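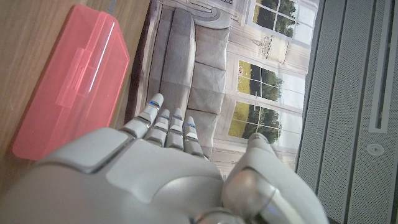 Slide 1. Pink-red box with a snap-on lid, on a wooden surface.

OK, leave this one up while people find their seats. Start talking once the door is shut.

Hi everybody! So I'm going to spend the next little while talking about plastic boxes, and I promise I have thought about them more than is healthy. The one on the screen is my favorite kind: see-through enough to give you a hint, tinted enough that the mess inside doesn't shout at you from across the room.

(Ask for hands: who has a drawer at home they can't open all the way? Wait for the laughing.)

I got into this when I moved from Bresville to Davport with 10 cartons marked "misc." Ten! I opened the first one and found batteries, a bike bell, birthday candles and a spare key to a place I'd already moved out of. I taped it shut again and made coffee. That carton sat in my hallway until July.

What got me going in the end was one small box with a lid. I put the candles in it, and then matches, and then I stopped, and it felt great. That's pretty much the whole method. One box, one kind of thing, lid on.

Now lids. I have opinions about lids (slow down here, I always rush this part). A loose lid is fine on a shelf. In a bag or the trunk of a car you want one that snaps, and you want to try it in the store with one hand, because at home your other hand is going to be full. Push down on both ends and listen for the click. If a corner pops back up, put it back on the shelf and try the next one.

Color: tinted or clear? I go back and forth. Clear is easier for craft stuff, where you're hunting for one exact button. Tinted I like for cables, sewing bits, first aid, anything you reach for by color of box. In my house red means sewing, and I haven't had to label it.

Shape: go rectangular. Round ones are adorable and they waste the corners of every drawer you own. Measure the drawer first! On the inside! I skipped that once and ended up with a stack that stood just proud of the top, so now those live under the bed.

(If there's time, tell the Gallardo story with the spilled beads. If the clock's against me, skip to questions.)

Homework: pick 2 boxes, fill them tonight, and leave the rest of the drawer alone. Handouts are by the door, please take one on your way out.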